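Préparer une démo de bras robotisé pour une journée portes ouvertes

On me demande souvent comment on s'y prend chez Skevulura pour que les visiteurs ne s'ennuient pas devant le bras, alors je vous raconte ma méthode (rodée à Halwood, puis à Allanbridge !).

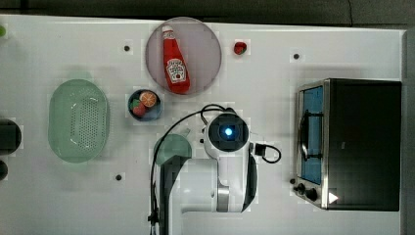

Première chose, choisissez une tâche que tout le monde connaît. Ranger une cuisine, ça parle aux enfants comme aux ingénieurs, et on comprend tout de suite ce que le robot essaie de faire.

Ensuite, lancez le programme à vide, puis 7 fois avec les objets, sans rien toucher entre deux essais. Notez les positions de départ au crayon sur un plan, vous me remercierez !

Prévoyez des passages courts, 9 minutes maximum, questions comprises. Moi je parle pendant que le bras bouge et je me tais quand il saisit quelque chose – les gens adorent retenir leur souffle.

Gardez l'arrêt d'urgence à portée de main et tracez une ligne au sol pour le public. Et s'il rate sa prise ? Laissez-le recommencer, c'est souvent là que viennent les meilleures questions.

Prochaine séance en juillet, chez Dreßler, avec une nouvelle tâche que je dois encore régler.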